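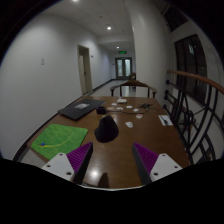
Old dining table: white haze that won't come out. Refinish or leave it alone?

Asked by Abhishek Semwal
May 11, 2018
Category: Home and Furniture > Wood care

Hi everyone, I've been reading this site for ages and finally have something to ask, so please forgive the length. We inherited a long wooden table from my wife's aunt last October. It lived in her dining room in Ikport for as long as anybody in the family can remember, and every holiday meal I've had on that side of the family was eaten at it. It's a dark reddish brown, quite heavy, and I think it's walnut, though her cousin swears it's cherry with a stain on it.

The trouble is a cloudy white patch near one end, the size of a dinner plate. We had guests over and someone set a hot casserole down on a folded dish towel, which I thought would be plenty. When we picked it up the next morning there it was. I've tried rubbing it with olive oil (my mother's cure for everything) and it got fainter for a day and then came right back. I also tried a bottle of Vullar wood cleaner that was under the sink when we moved in, and that did nothing except make the whole house smell like oranges.

I don't know what the finish is. I called Malhotra, the furniture shop near us, and they quoted me 200 dollars to strip and redo the top, not including pickup. I'm willing to pay it if I have to, but my wife is nervous about losing the old marks. There's a little row of pencil dents where her aunt did the crossword, and she'd be very sad to see those sanded off.

So, is there something gentle I can try first? And how do I tell what the finish is? Thank you in advance, you are all so kind on here.

6 people found this question useful

Answer 1 (accepted)
by porchlight_dee

Oh, please don't strip it yet! What you have sounds like a heat mark, sometimes called blush, and the good news is that the white kind usually sits in the finish and hasn't gone down into the wood. Dark or black marks are the ones that make me sigh.

First, find out what you're dealing with. Go underneath or to the inside of a leg, somewhere you'll never look, and put one drop of denatured alcohol on it with a cotton swab. Wait a minute. If it gets sticky or soft, you have shellac. If nothing happens, try a drop of lacquer thinner in a different hidden spot. If that softens it, it's lacquer. If neither one does anything, it's likely varnish or polyurethane. Open a window, and keep both of them away from the stove.

Now for the patch. Wipe it with a cloth barely damp with mineral spirits to get the olive oil off, and let it dry overnight. Then lay a clean cotton T-shirt over the mark and run a dry iron, no steam, on the lowest setting, across it for a few seconds at a time. Lift and look every time. I know it feels wrong to put heat on a heat mark, and I fretted terribly the first time I did it on my grandmother's sideboard, but it drives out moisture that got trapped in there. I did 4 passes and went and made tea and did 4 more, and by supper I had to hunt for the spot.

If some of it's left, rub it lightly with 0000 steel wool and a little paste wax, always going with the grain, and buff it when it hazes over. You may end up with that area shinier or duller than the rest, in which case just wax the whole top. Your crossword dents will be fine. It takes real sanding to lose those, and I'm with your wife, I would keep every one.

3 comments

Abhishek Semwal: It's shellac! The swab went gummy right away. I did the iron last night and it's maybe three quarters gone. Going to get the steel wool this weekend. I can't thank you enough.

porchlight_dee: Wonderful! Go easy with the iron now that you know it's shellac, it softens sooner than the others. And get some thick cork trivets, dear.

tomk_44: does this work on water rings too?

Answer 2
by R. Haskins

Mayonnaise. Leave it on overnight and wipe off in the morning. Worked on ours.

Answer 3
by benchdog

I used Fludance polish on a coffee table like that and it looked great for a month, then went streaky and I ended up redoing the whole thing myself. Took three weekends. 200 seems fair to me if they are doing it right. Ask them if they strip by hand or dip it, and if they dip it go somewhere else, the glue joints don't like it.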